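Call for participants: household chores with hand-held grippers

Stutdale, home tasks group
Sessions start in September. Applications are read as they arrive.

We are looking for people who do housework. You do not need to be good at it, you only need to do it regularly and to have some patience.

Our group studies a simple question: can a machine do the ordinary chores of a home or a small shop yet? The short answer today is "a few of them, slowly." A robot arm can pick up a cup from a clear table many times without a mistake. Then you put the cup next to a folded towel, or you turn the handle to the wall, and the same machine stands there or pushes the cup to the floor. People solve such things without thinking, and it is difficult to write down how they do it. So we prefer to record it.

Participants will do common chores while holding a gripper in the hand. It has two fingers which open and close when you press the handle, and a small camera which looks at the fingers. You do the work with the gripper in place of your own fingers. The recordings are used later to train the arm in our lab, and we compare what the arm can do with what you could do using the same two fingers.

What the work includes

The list of chores for this round has 19 items. Each participant gets a part of the list, never the whole of it. Some of them are:

Wiping a table and putting the cloth back to its place
Sorting spoons, forks and knives into a drawer
Folding small towels and pillow covers
Putting cans and boxes on a shelf with the labels to the front
Closing jars and food boxes
Picking up coins, buttons, and paper clips from a flat surface
Matching socks
Hanging shirts on hangers

From the last round we have learned that people find the socks easy and the hangers terrible. The coins are somewhere in the middle, it depends very much on the table. On a smooth one you can slide the coin to the edge and take it there. On a table with deep grain, or with a cloth on it, you must find another method. We would like to see your method, also if it looks clumsy to you. Please do not practice a "correct" way at home before the first session.

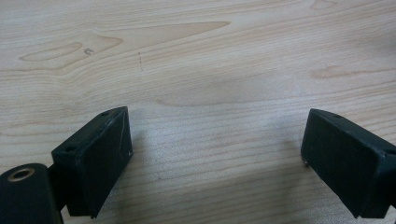
A session takes 2 hours, with a break in the middle. Most people come for several sessions, but you can also apply for a single one. In the first half hour you learn the gripper and you can ask everything. After that the person from our side stays in the room but does not help with the chore, except if something can break or if you want to stop. You may stop at any time and you are paid for the full session.

The gripper is not heavy, but the hand becomes tired in a way that is not usual. If you have pain in the wrist or thumb, please tell us before you apply. We can give you shorter tasks, or the desk version of the study, where you watch recordings and mark the moments when a grasp begins and ends.

Who can apply

You must be 18 or older and be able to stand for most of a session, or to work seated at a table (tell us which one, both are possible). Left-handed people are very welcome. In the last round we had 164 usable recordings of towel folding and almost all of them were made with the right hand, and this was a real weakness in our results.

We also want people who did such work for money: hotel cleaning, stocking of shelves, laundry, kitchen work, home care. Your habits are different from the habits of people who clean only their own kitchen, and usually faster. If you worked in a shop, write this in your application and we will put you in the shelf group at Zokell, our partner space. It has real shelves and a counter.

You do not need any technical knowledge. If you work for a company which builds robot grippers, we unfortunately cannot accept you for this round.

Payment and travel

You receive 238 for a package of sessions, paid by bank transfer after the last one. The amount is in local currency and before tax. Single sessions are paid in proportion. Public transport to Stutdale or Zokell is paid back if you keep the ticket -- a photo of the ticket is enough. There is coffee, tea, and something small to eat. For parking we can do nothing, the street is difficult in the morning.

About the recordings

The camera on the gripper looks down at the fingers and at the work. Your face is not the subject and we do not record sound. It can happen that your other hand, your sleeve or a ring on your finger is visible. If you do not want this, take the ring off or bring a shirt with plain sleeves. You sign a consent form before the first session, and you can ask us to delete your recordings until the end of the round. After this the material is mixed together and we cannot find your part any more. Please read this point carefully, it is the one people ask about most.

About the results

We are sometimes asked if we are building something that will take the work of cleaners. I can only answer for our group. At present the arm needs several minutes for a towel, and the corner is often wrong. For picking up a box from a half-empty shelf it is quite reliable. For the same box on a full shelf it is not. We publish the failures together with the successes, with a separate table for each chore, and every participant receives a copy by e-mail. If you think afterward that we understood your work wrongly, we want to hear this too. Two chores on the present list were changed after a former hotel cleaner explained to us that no person would do them in this order.

How to apply

Write a short message, half a page is more than enough, to Lajos Dudás, participant coordinator, at the Stutdale front desk or through the contact form on this site. Please include:

Your first name and a phone number or e-mail
Which hand you use
Which chores you do often, and which one you hate
Paid experience with such work, if you have it
Mornings or afternoons (morning sessions begin at 9:30)
Stutdale, Zokell, or both

You can write in English or in Hungarian. We answer every message, but in the first week of a round it can take some days. If a group is full we keep your name for the next one, only if you agree to it.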